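Grasp planner: release notes from the Varnbridge bench

The new build of the grasp planner went onto the Varnbridge cell on Friday, May 8, 2020. The main change is in how candidate grasps are scored. The old scorer ranked each candidate on surface normals alone and passed the best 9 to the motion layer. The new one also takes in a clearance term, computed from the wrist camera's depth estimate, and throws out any candidate where a finger pad would sweep through a neighbouring object on the way down. 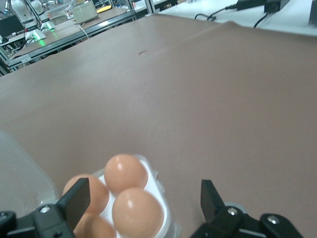

Clearance matters most when the target sits in a group. The planner used to treat everything inside a container as one blob and then pick a point near its centre. It now splits the blob first, with a segmentation step Lieven Declercq ported from the Tadex code. Eggs in a clear plastic carton are a hard case for it: the rim catches the light, each shell can carry its own highlight, and with the fingers open wide the left one hides part of an egg. The finger mask is now subtracted before segmentation, so a half-hidden shell is kept as a partial object and marked as not graspable.

Planning time is up by almost 200 ms per cycle, mostly in the mask step. Replay over the 2,000 logged approaches gave 589 changed rankings — the list is in the Grokholm folder. Transparent film is still unreliable in depth and should be treated as an obstacle for now. The Hendriks driver is unchanged.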